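Lokano Household Task Pack
Simulated two-arm demonstrations for policy training

Contents
86 indoor layouts with doors, cabinets and appliances
146 tasks, each with joint states and gripper commands
Body and gripper camera views

Body view, then gripper view:
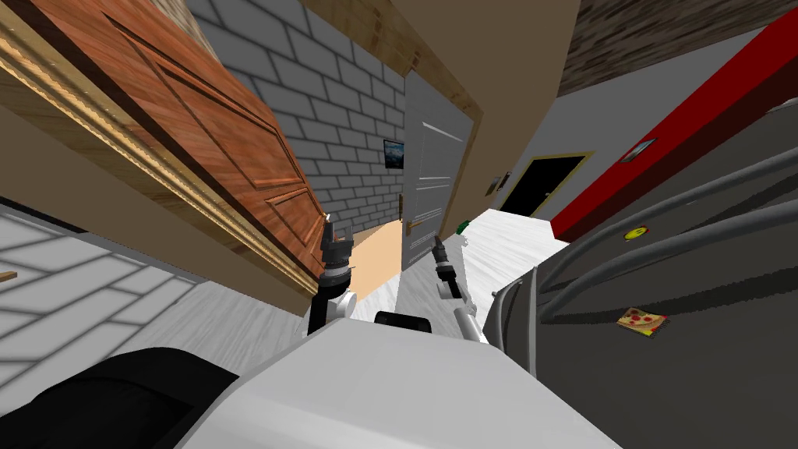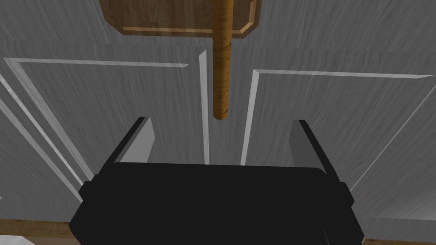
Licensing
Sold per lab by Lundgren. Up to nine seats are included. Updates ship each January. For a trial set of 89 episodes, contact the Varnley office.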